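Wall Panels – Frequently Asked Questions

What designs do the Fluleo panels come in?
One so far: a dark teal-green field with a pale peach-pink border, printed with flowers, leaves and large circles.

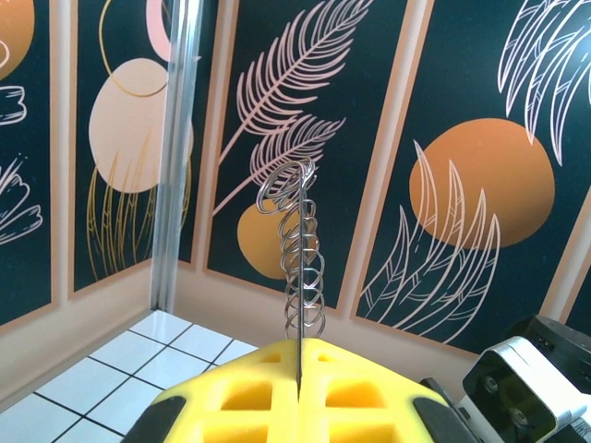
K. Adebisi
Customer Support, Mokby Wall Panels

How are they packed?
2 panels to a box, each 70 cm wide. Screws are not included.

Do I put up the panels before or after the floor?

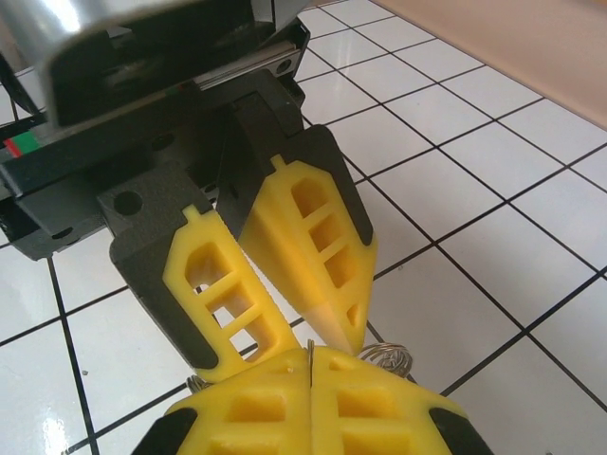 Finish the floor first, then hang the panels. Leave a small gap at the bottom so you can mop without soaking the edge. White tiles with a floor like this one get washed often, so seal the lower border as well. Clear silicone works fine – wipe off the extra before it sets.

What do I use to clean them?
A soft damp cloth. No scouring powder or bleach.
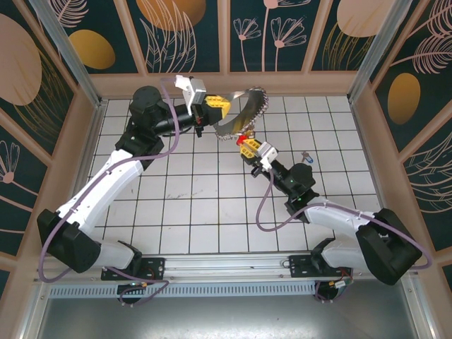

How long does delivery take?
Most orders leave our Wuter warehouse in 2 working days. August orders may take longer.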